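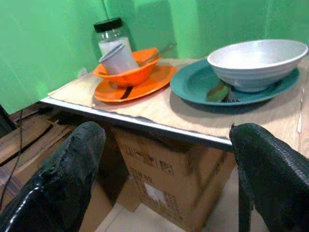 How to cover a table with brown paper (and get it off again)

23 Aug 2026

14 comments | 31 shares

Quick one because I keep getting asked. Brown paper on the table instead of a cloth. Cheap, kids can draw on it, goes in the compost after if you haven't drowned it in oil. We do it for every birthday and most of December.

What you need

- Roll of brown kraft paper. Mine's from the hardware shop at Boneo, painting aisle, way cheaper than the craft shop stuff
- Scissors or a box cutter
- Low tack tape (the painter's kind, not packing tape, please)
- A damp cloth
- An iron if you're fussy

Step 1. Wipe the table. Dry it properly. Any damp spot and the paper goes bubbly and stays bubbly.

Step 2. Work out your overhang. None at all, or plenty. Anything in between sticks out stiff and people catch their sleeves on it. I do 30 cm at the ends for a big table, nothing on the sides. For a little table just cut it to the top and be done.

Step 3. Roll it out curl side down. Everyone does this the other way up and then wonders why the corners are waving at them. Curl side DOWN. The middle lifts a bit to start with but the plates sort that out.

Step 4. Leave it. Seriously go do something else, put the potatoes on. An hour is good, overnight is better. Put a few heavy books along it, cookbooks are fine.

Still curly? Iron, low, no steam, on the board with a tea towel over the top. Not on the table. I have a mark on my Karora sideboard from finding that out.

Step 5. Tape underneath. Fold the ends over and tape to the underside of the table where you can't see it. If you cut flush, make little loops of tape and stick them under the corners, one each. Test the tape on a leg first if it's an old table with shellac or wax, it can lift the finish even if the packet says it wont.

Step 6. Trim. Long strokes with the scissors, don't snip. If you're using a cutter do it on the floor on a bit of cardboard, never on the table top.

Step 7. Set it. Glasses leave rings so either don't care or use coasters. Gravy goes straight through. For a roast I put 3 layers down in the middle where the serving dishes go, and peel the top one off before pudding. Looks fresh again, takes ten seconds.

Drawing on it

Crayons and pencils only. Felt pens bleed through, found purple dots all over the pine. If you want to write names at each place do it before you tape down, much easier flat on the floor.

Getting it off

Clear the plates, peel the tape slowly, fold the ends in to the middle so the crumbs stay inside. Then roll the whole lot up. Tape in the bin, paper in the compost if it's clean enough. Tear it up first or it just sits there in a lump, ask me how I know.

Storing the roll

Stand it up in a cupboard with a rubber band on it. Lying down it gets a flat side and then evrey length you pull off has a ridge in it.

Next week hopefully the napkin post, if I get time.

14 comments | 31 shares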